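3.2. Where small devices are charged in shared households

The second part of the survey asked the participants where in the home they charge their telephones, tablets and other small devices, and who decides about it. We included this part after the pilot interviews in Nalville, where several tenants spoke about charging without being asked. In the earlier literature on shared living, the kitchen and the bathroom receive most of the attention, and the electric outlet is treated as a technical detail of the building. Our material suggests that it deserves a place beside the refrigerator shelf and the cleaning list.

The survey was sent to shared households in two towns, Nalville and Lernovham, in October. We received 964 completed forms. From these we selected 135 households for a visit, in such a way that old and new buildings were both present in each town. The visits were done by Kanchan Gautam and one student assistant, and each visit took up to 16 minutes, not counting the conversation at the door. Participants drew a simple plan of the home and marked on it every place where a device is charged on a usual day. They were then invited to tell the history of each mark.

We divide the marks into three kinds. A private point is inside a bedroom and is used by one person or one couple. A common point is in a room that all tenants may enter, and it is used by anyone. A claimed point is in a common room too, but the tenants agree, with or without words, that it belongs to one person. The third kind was not in our first coding scheme. It was added by Harsh Chauhan after he read the first group of plans, where the same outlet beside a sofa was marked by one tenant as "for everybody" and by another as "hers".

The common points differ much in their equipment. In older homes it is often a single wall outlet with a row of adapters. In homes which were furnished by the landlord, the tenants more often use a table-top power strip, for example of the round type with USB-A ports on its upper face (Figure 4). The form of the equipment has some importance for what follows, for the reason that a strip on a table can be approached from any side, and a wall outlet behind a cabinet can not. 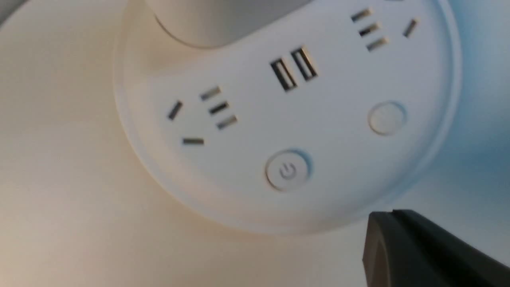 Figure 4. A round white power strip with two USB-A ports side by side.

Does it matter to the tenants who paid for the shared equipment?

It matters less than we expected: most tenants could not say who had paid, and those who could say it did not use the equipment more than the others.

This result needs some comment. In the study of kitchens by our own group, in the Kaushik building, ownership was remembered very well. Tenants knew who had brought each pan, and they asked before using it. With charging equipment the memory is short. One tenant in Lernovham told us that the strip on the dining table "came with the table", although her flatmate had bought it in the spring and still had the receipt. She was not embarrassed by the correction, and the flatmate was not angry. He said that he would probably leave it there when he moved out.

We think that there are two reasons for this. The first is the price, which is low in comparison with the rent and is quickly forgotten. The second is that the equipment does not wear out in a visible way. A pan is scratched by somebody, and the scratch is discussed. A strip looks the same after two years of use, and no tenant can be blamed for it.

What the tenants do remember, and remember in detail, is the cable. Cables were named as a cause of disagreement in far more interviews than outlets or strips. A cable which is left at a common point is borrowed, then moved to a bedroom, then searched for by its owner in the morning. In seven households the tenants had marked their cables with tape, nail polish or thread. In one of them, in the Brostano quarter of Nalville, the marking had started with one person and was taken over by all the others within a month. The youngest tenant explained it to us like this: "If you take the red one, you know that you are taking it from me."

The claimed points show another pattern. They are almost always close to a seat, and they belong almost always to the person who has lived in the home the longest. New tenants told us that they learned about the claim by making a mistake – they used the outlet once, and were asked in a friendly way to use another. None of the house rules we collected mentions such a claim, including the very long ones. Some tenants denied that the claim existed, and then described it correctly when they were asked where a guest should charge a telephone.

Night charging was a separate theme. In homes with thin walls or small bedrooms, some tenants prefer to leave the telephone at a common point during the night. They gave sleep as the motive, or the wish to read less news in bed. This works only when the others do the same, or when they at least do not unplug it. Being unplugged during the night was described with stronger words than we had foreseen. "It is like someone opened my letter," said a tenant who is a nurse and needs the telephone at five in the morning. She moved her charging to the bedroom after the second time, and the common point in that home is now used only in the daytime.

There are limits to what can be concluded here. The plans were drawn by the tenants who were at home at the time of the visit, and a person who is often absent may see the same room differently. We also did not visit student residences, where the furniture and the number of outlets are fixed by the owner. Finally, the answers about ownership rely on memory, and we had receipts or messages to compare them with in a small part of the homes only.

In the next section we return to the house rules themselves and examine how they were written, by whom, and at which moment in the life of the household.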